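What We Eat Off: Everyday Plates and Family Habits in Jurnau
Project report, Everyday Objects seminar, Girham College
Retno Kwok and Aiman Tuhumury
Submitted 1 October 2020

Where the idea came from

My grandmother has a plate I'm not allowed to put in the microwave. It has a gold line on the edge, and when I was nine I made sparks come off it and she has brought it up at every family dinner from then on. So when Professor Oshima asked us to pick one ordinary object and spend the term on it, I said plates before he had finished the sentence. Aiman wanted to do door keys. We argued for a whole lunch and I won (he got to pick the interview questions, which was the deal).

What we wanted to find out was pretty simple. Do people care which plate they eat off? Where did their plates come from? And do the plates with pictures or words on them get treated differently from plain ones? We thought people would shrug at us. They did not shrug at us!

How we did it

We made a one-page questionnaire and handed out 145 copies in Jurnau, mostly through the library, the bus station cafe and the two apartment buildings where Aiman's cousins live. We got 35 back. That's not great, and I'll say more about it further down. Out of those people, five agreed to let us come over or call them and talk for longer. The whole thing took four weeks, plus one more week of me typing up recordings and complaining.

The questionnaire asked how many different sets of plates a household had, whether any of them were "for guests," whether any had been passed down, and what happened the last time one broke. The last one was Aiman's question and it was the best one on the page. People who left everything else blank wrote us whole paragraphs about breakages.

What people told us

The biggest surprise was how few homes had anything you could call a set. Almost everybody had started with one, or been given one at a wedding, and then lost bits of it and filled in the gaps with whatever was cheap. One woman wrote "we own one of everything" and drew a little face next to it.

Marlina Saragih, one of our interviewees, grew up in a house where each kid had a plate and it was a serious offense to use somebody else's. Hers had a bluebird. Her brother's was plain yellow and he always thought he had been cheated. When their mother moved to a smaller place, the bluebird plate was the only kitchen thing Marlina asked for. She doesn't eat from it now. It holds her house keys (Aiman was very pleased about this).

Guest plates turned out to be a whole subject by themselves. In some homes they live on a high shelf and come down in December and go back up again. In others the guest plates quietly became the everyday plates once the kids left home. A retired bus driver told us he and his wife had decided one morning that they were the guests now, and they've used the good ones ever since, including for toast.

Patterns and words

We had planned only a short section on decoration, and it kept growing. We split it up like this: plain plates, plates with a border, plates with a picture or medallion in the middle, and plates with writing. Blue and white came up all the time. People used that name for a huge range of things, from old porcelain with flowers all over the rim to supermarket plates with one blue stripe.

Plates with writing were rarer and people were fonder of them. I'd never thought much about it, but a plate with words on it talks to you twice, once when it's put down empty and again when you've finished. At home we had one with Chinese characters that my dad used to read out to us when we were dawdling upstairs.

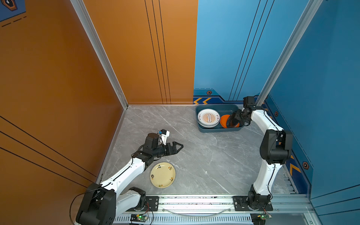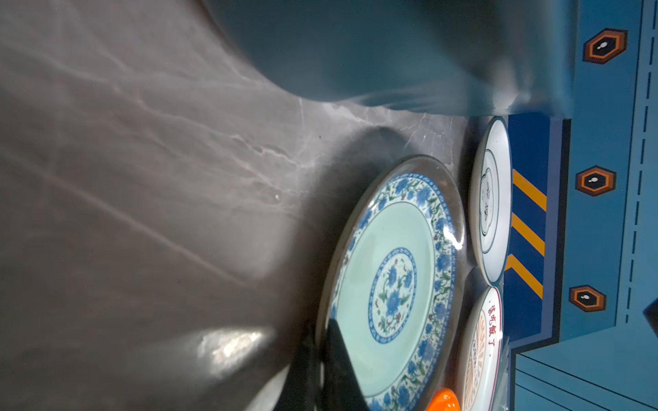
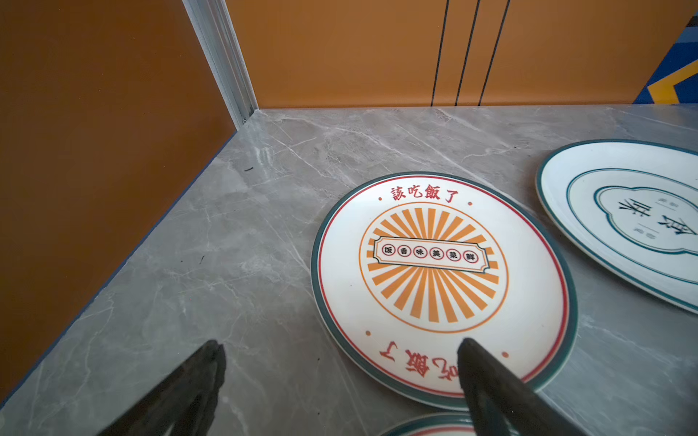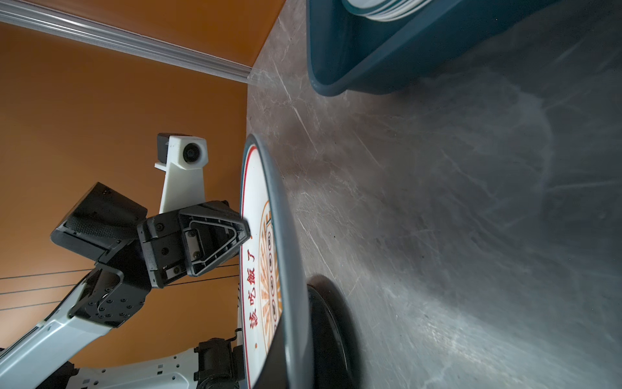 Second picture: blue-and-white plate with a floral rim. Third and fourth: white plates with 該吃飯了 ("time to eat") in red.

The owner of Prarkska, the noodle place behind the station, gave us a nice long chat on the business side. She switched from patterned bowls to plain white a few years back to save money on replacements, and her regulars complained for months. One man asked if the soup recipe had changed. She swears it hadn't! She kept a few of the old bowls under the counter, and that man still gets his soup in one of them.

We also spent an afternoon at Wibisono, the kitchen store on the main street. Aisyah Wibisono runs it with her aunt and she let us stand near the plate shelves and watch people shop, as long as we bought something (I bought a spoon rest, Aiman bought nothing and was glared at). Most shoppers picked a plate up, turned it over and looked at the bottom before they looked at the front a second time. I do that too and have no idea what I'm checking for. Aisyah told us people who come in for one replacement plate hardly ever find a match, and they stand there holding up their phone with a photo of the old one, getting sadder.

What went wrong

The response was low, and the people who answered were probably the people who already like talking about dishes. Up to 5 of the forms may have come from the same building, too, so some of our "different households" may well be neighbors who filled them in together over coffee. We should have put a box for that.

Our question about cost was badly worded. We asked "How much did your plates cost?" and got answers for one plate, for a full set, and in one case for a dishwasher. We left that question out of the results completely.

I also wish we'd talked to more people our own age. Students mostly told us they eat out of the pan, and then we moved on to the next question, when we should have asked them about the pan.

What I'd do next

If we get to carry this on next term I'd like to follow a few households through one big holiday meal and write down which plates come out and who decides. Aiman wants to do a part on chipped plates and who in the family ends up with the chipped one. In my house it's my mother, every time, and she says she doesn't notice.

Thanks

To everyone who filled in a form, to Marlina for the tea and the bluebird, to Aisyah and her aunt, and to Professor Oshima for giving us the extra days on the recordings. And to my grandmother, who read the draft and asked me to add that the gold line never fully recovered.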